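Tultel garment station – set-up and care guide
Section 4: Hand-held gripper pair

Revision of July 8, 2023. Prepared by Rianne Van Rooij, checked by Kobe Hendriks.

4.1 Before you start

This section covers setting up the table, fitting and checking the two hand-held grippers, and the weekly care of the fingers. It does not cover the recording computer (section 5) or replacing the finger drive (section 7). If a gripper has been dropped, go straight to 4.6.

You will need:
– the 2 mm hex key from the station drawer
– a lint-free cloth and a soft brush
– a roll of hook-and-loop cable ties
– one plain test garment, dark, without buttons or zips

Switch off the gripper supply at the wall box before you plug in or unplug either cable. The connectors are not made for hot plugging and a bent pin means a new cable.

4.2 Preparing the table

1. Wipe the white board with a dry cloth. Do not use spray cleaner. It leaves a shine that upsets the finger cameras.
2. Set the board on the table so that it does not rock. If it does, look for grit underneath before you reach for packing.
3. Check that the table itself stands firm. Push each corner down in turn.
4. Clear the working area of pens, tape and tools.
5. Lay the test garment flat and face-up, neck towards the far side. Smooth it from the middle outwards.

Note: small specks of lint on the board do no harm during normal work. Brush them off before a calibration run.

4.3 Connecting the grippers

1. Make sure the supply is off.
2. Plug the left gripper into port 2 and the right gripper into port 8. The other ports are for the overhead unit and will not give an error if you use them by mistake – you will simply get no data.
3. Tighten both collars by hand. Do not use pliers.
4. Take a gripper in each hand. The operator should wear close-fitting sleeves, pulled down to the wrist.
5. Run each cable back along the outer side of the forearm, and leave enough slack at the elbow for a full reach.
6. Switch on the supply and wait 10 seconds before you move either gripper.

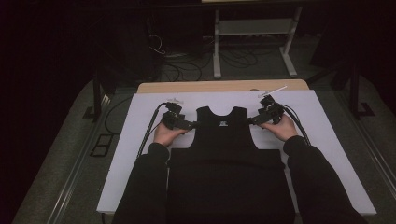 7. Reach to the far corners of the board with both hands. Neither cable should pull tight or drag across the garment. If one does, let out more slack and try again.
8. Bring both hands together over the middle of the board. The housings must not knock against each other. Operators with short arms may find it easier to lower the stool than to lean in.

Caution: keep loose cable off the part of the floor where the operator's feet go. Tie up any spare length and move it behind the table before work begins.

4.4 Checking the fingers

Do this at the start of each shift and after any change of operator. It applies to both grippers.

1. With the supply off, look at the two fingers from the front. They should be square to each other and their tips level.
2. Try each finger for play with your thumb. A little spring is normal. A click is not.
3. If you feel a click, nip up the finger screws with the 2 mm key, a quarter turn at most. The holes are in plastic and strip easily.
4. Close the fingers slowly. They should meet along the whole of their inner faces.
5. Open them fully and let go. They should stay where the spring leaves them and should not creep shut.

4.5 Grip test

Bunch part of the test garment into a low ridge with your free hand, then take your hand away. Open the fingers and lower the gripper until there is one on each side of the cloth. Both fingers should clear the cloth before you begin to close.

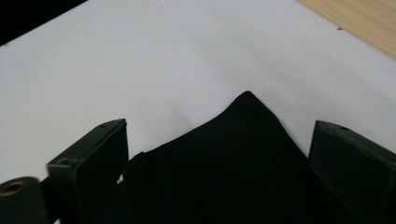
Close gently until the cloth is held, then lift by a hand's width and hold it there while you count to 10. Lower it again, open the fingers and repeat. The cloth should come away from both inner faces without sticking.

If the cloth slips, clean the inner faces as in 4.7 and test again. If it still slips, swap the fingers as a pair. Never mix an old finger with a new one – the wear will not match and the grip will pull to one side.

If the fingers ride up over the cloth, the gripper is being held too steeply. Drop the wrist a little. This is the commonest fault with new operators, and Anouk Maes has a short practice sheet for it in the training folder.

4.6 After a knock or a fall

1. Switch off the supply.
2. Look over the housing for cracks, in particular where the cable enters.
3. Carry out all of 4.4, then 4.5.
4. Enter the gripper in the station log even if you find nothing wrong.
5. If there is a crack of any size, label the gripper and leave it on the repair shelf for Siebe Leemans. Do not tape it.

4.7 Weekly care

1. Brush lint out of the gap behind each finger. Dark fabrics shed more than you would expect and the fluff packs down hard.
2. Wipe the inner faces with a barely damp cloth and let them dry in the open position.
3. Run the cable through your fingers from end to end and feel for flat spots or kinks.
4. Open and close each gripper a few times and listen for a scraping noise.
5. Note the cycle count from the start screen. Fingers are changed every 400 hours or when the grip test fails, whichever comes first.

Spare fingers come in pairs and are kept in the drawer marked Evon. When the last pair but one is taken, tell Shirley Haslam so that she can order more. Delivery was slow last November and the station stood idle.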